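I have lived in Skurow for 12 years and I still learn how this town decides things. A short thread on the bus station, and why I changed my mind on it.

**1/**
In May the city council voted to sell the old bus station on Krishnan Street. The buyer is a company named Skitgate. They want to put apartments there, with shops on the first floor. The vote was 3 to 2.

**2/**
I was in favor of this sale. I wrote it in my posts and some of you were angry with me. I said the building is old, the roof is bad, and the city does not have money to repair it. All of that I still believe.

**3/**
What I did not do is read the contract. It was on the city website the whole time. My neighbor read it, and on Friday she came to my door with the pages printed and many lines in yellow marker. We sat in the kitchen until late.

**4/**
So, the contract. Skitgate gets the land, and the buses must leave before the work begins. This is normal. But the contract does not say where the buses go. There is a sentence that the city "will identify a suitable location." No address and no month.

**5/**
For those who drive, maybe this is a small thing. I took the bus to work for my first years here, before I could buy a car. The number 2 line was my line. If the stop moves across the highway, a person with groceries or a stroller must cross six lanes. I have done it once and I do not recommend it.

**6/**
I wrote to all the members of the council. One answered me, Otis Whitfield, who voted no. He was polite and he called me the next evening, for which I thank him. He told me he asked this same question at the meeting, and the reply was that the location is "being studied."

**7/**
I asked him who is studying it. He said a consultant, Wamix. I asked when they finish. He said he asked this also.

**8/**
To be fair to the other side – I listened to the recording of the meeting, all of it, and the members who voted yes had serious reasons. The station loses money each year. The price from Skitgate is good. And the town needs apartments, my own nephew has looked for one since winter.

**9/**
A few of you asked if the buyer promised cheap apartments. The answer is in the contract, page 9. They promise "a range of prices." I looked for a definition of "range" and I did not find it. In my first language we have a word for such a promise, but it is not a polite word.

**10/**
Now the petition. It does not ask to cancel the sale. I want to repeat this, because yesterday a man outside the hardware store told me I want to keep a ruin. The petition asks the council to name the new bus location, in public, before the papers are signed. That is the full text, one sentence.
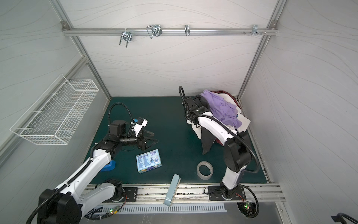

**11/**
As of this morning we have 1367 signatures. For a town of our size I think this is a lot. Most came from the lines 2 and 4, where people stood at the stops with clipboards, and a good part from the parents at the middle school.

**12/**
You can sign at the library desk, or at the bakery next to the post office. Please write your address so that it can be read. We had to remove nearly a full page of names because the city clerk could not read the streets.

**13/**
Somebody asked me in the replies if I am running for council. No. I have a job, and my English is good for writing when I have time to check it, but in a debate I would lose to anybody who speaks fast.

**14/**
Also to the person who wrote that I "switched sides for attention" – I had the wrong opinion in public, so I think I must correct it in public also. My old posts are still up. I will not delete them, you can go and quote them to me.

**15/**
The next meeting is at 6:30 in the evening, upstairs in city hall. The elevator works again. If you want to speak, you must put your name on the paper by the door before it starts, and you get three minutes.

**16/**
I will speak about the highway crossing only. If somebody can take the subject of the night buses, please send me a message. I have the timetables scanned and can share them.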